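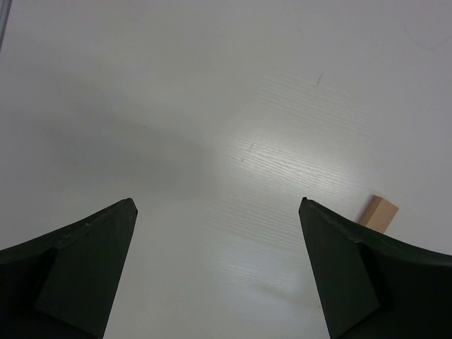

**Minutes - work surfaces and blocks, April meeting**

Start 9:30 a.m. Notes from the last meeting were accepted with one correction: the Konine order was for tabletops only, and the side walls were priced separately.

**1. Tabletops**

The white finish is staying. The group looked again at the gray sample from Fakhoury and agreed it hides dust too well. People want to see the dust.

- Wipe the tops down at the end of each shift, dry cloth first, then damp.
- No scouring pads. Two tops in the store have dull patches from them.
- Konine quoted 79 dollars per replacement panel, delivered. Price holds through June. Order two now and keep them flat in the store.

The question of a darker edge strip was raised and dropped. 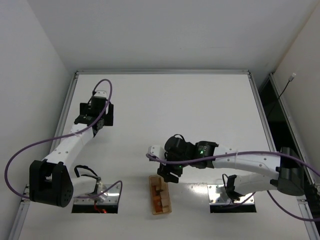
The gap along the right-hand side came up again. Small parts that roll that way are hard to get back. One suggestion was a foam strip, another was a low lip screwed to the rail. Facilities will cut a foam strip to length and try it for a month. The lip stays on the list in case the foam doesn't hold.

Loose cable on the side walls should be clipped up before the next deep clean. Clips are in the second drawer of the gray cabinet.

**2. Wooden blocks**

Truvetti delivered the new bag of 100. The finish is smoother than the last lot and there were fewer splinters. A few have glue marks on one face. These go in the reject tub, and we'll ask Truvetti for a credit if the tub fills up.

Agreed:

- Blocks start in the middle of the table, well in from the rails.
- Put every block back in its bin at the end of the session, even if the same set is wanted the next morning.
- Chipped blocks are taken out and not sanded. Sanding changes the size.

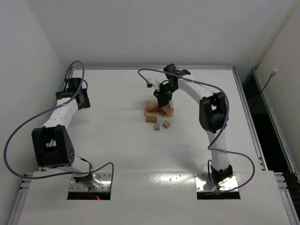

*Wooden blocks in the middle of the table, under the right arm.*

There was a longer talk on whether to buy painted blocks as well. Geltenel has a set at 1,000 pieces, more than we have shelf space for. They were asked for a smaller pack and have not answered. Left open.

**3. Lighting**

Soft shadows on the white tops make it harder to check that a surface is clean. Two people felt this matters, the rest did not mind. 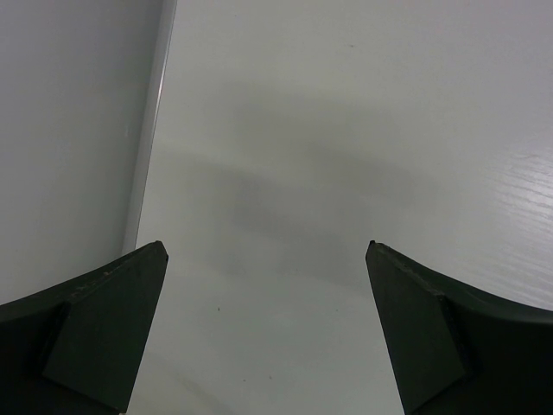
Facilities will price diffuser sheets for the ceiling lights, with a limit of 800 dollars for the whole room. If it comes in over that, the item returns to the next meeting. Until then, use the hand lamp for the end-of-shift check and hang it back by the door.

**4. Other business**

The damp cloths are running out. Add a box to the Fakhoury order - the plain ones, unscented.

Shelf labels for the block bins are still missing. Carried over from March.

Meeting closed 10:20 a.m. Next one in May, same room.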